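Virville toy library to sort donated items in open bins ahead of May reopening

Virville Toy Library is to reopen in May with a new system for sorting donated toys and play kitchen items, following a winter closure for repairs to its main room.

The library, which lends to families in Virville and neighbouring Estus, received 80 bags of donations during the closure. Most held a mixture of toys and small household items, and staff have been emptying them into bins on the sorting table before deciding what can be lent.

"People give us whatever was at the bottom of the toy box, and we are grateful for it," said Anjani Saragih, who manages the service. "The work lies in getting each piece back with others of its kind."

Under the new arrangement, animals, tableware and loose parts will be kept on separate shelves. Items which are cracked, or which have parts missing, will not be lent. Families may borrow 2 items at a time for up to three weeks, and membership remains free of charge.

A single bin can hold a green dinosaur, a blue bowl and an orange cup, all of which belong on different shelves from the toy fish and dolphins.

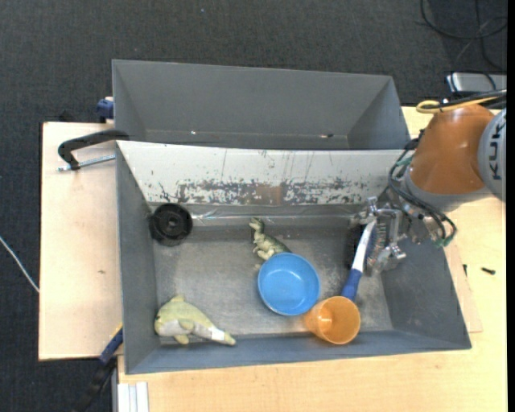
Oleksandra Mykhailiuk, who oversees lending, said that 55 families had already renewed their membership – a figure she expects to reach 100 by the summer.

Donations will be accepted at the Pelletier Street entrance from 10am until noon on opening days. Soft toys cannot be taken at present. Residents of Estus may continue to return borrowed items to the desk at Dralero Hall.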